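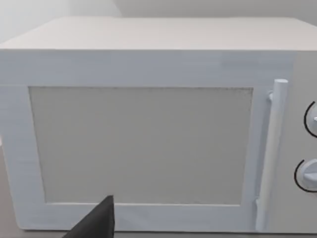
Land Use Paralegal — Planning and Zoning Group

Stula Kopecký LLP is hiring a paralegal for its planning and zoning group. The position is full time and reports to Miroslava Kopecký, who heads the group. It replaces a position that became open in March when our last land use paralegal left for law school.

The group represents property owners, small developers, churches, farms and a few neighborhood associations before town boards, planning boards and zoning boards of appeals. Most of our matters are variances, special permits, site plan approvals, subdivisions and court challenges to board decisions. We do not handle residential closings. Those go to the real estate group, and you may be asked to help them when a title question comes out of one of our applications.

What you will do

Prepare and file applications with local boards, including the environmental assessment forms, owner affidavits and disclosure forms each town asks for. The forms differ from town to town and change without much notice.

Pull deeds, prior approvals, certificates of occupancy and covenants from county and town records. A lot of the older material has not been scanned and has to be requested in person or by letter.

Prepare radius maps and mailing lists, send hearing notices by certified mail, arrange for posting of the property and complete the affidavits of service. A missed notice can cost a client a hearing date, so we check these twice.

Keep the hearing calendar for three attorneys: Ms. Kopecký, Ajith Iyengar and Juraj Gajdoš.

Assemble exhibit binders and, for court matters, the record of the board proceeding. The last one we filed ran to 1368 pages and had to be paginated, indexed and cited throughout the brief.

Attend evening hearings when an attorney asks. Expect two a month, sometimes none in August. Mileage is paid, and you can take the time back the next morning or add it to your leave.

What we are looking for

— At least three years as a paralegal, legal assistant, or clerk in a municipal planning or building department
— Ability to read a survey and a tax map
— Working knowledge of e-filing in state court
— Clear, correct writing. You will draft cover letters and routine correspondence that go out with few changes
— A valid driver's license and use of a car

A paralegal certificate is helpful but we do not require one. Experience with wetlands or health department permits is a plus. Notary commission preferred; if you do not have one, we will pay for the exam and the filing fee.

Office and hours

The office is on the second floor of the Corkano Building, 3660 Nanska Road, with free parking in back. Regular hours are 9 to 5:30 with an hour for lunch. At present everyone is working from home, and the person hired will start that way. We will supply a laptop, a scanner and a phone line. Several boards are holding hearings by video and others have postponed their calendars, so the first few weeks will involve a good deal of rescheduling. When the office reopens the job will be based there, with one day a week from home open to discussion after six months.

Pay depends on experience. Benefits include health and dental coverage after 60 days, a retirement plan with a firm match after one year, and 15 days of paid leave in addition to court holidays.

How to apply

Send a resume, a short cover letter and the names of two references to Igor Jurčo, office manager, by email with "Land Use Paralegal" in the subject line. Please include a writing sample of no more than five pages. A letter or an application narrative is fine — remove client names first. We will review applications as they come in and hold first interviews by phone or video. No calls from recruiters, please.

Posted 25 April 2020

Recent from the firm
Vojtěch Hubáček Joins Real Estate Group
Akbari Subdivision Receives Preliminary Approval
Public Hearings by Video: Notes for Applicants
When Does a Variance Expire?

Stula Kopecký LLP | 3660 Nanska Road | Contact | Attorney Advertising | © 2020 | Back to top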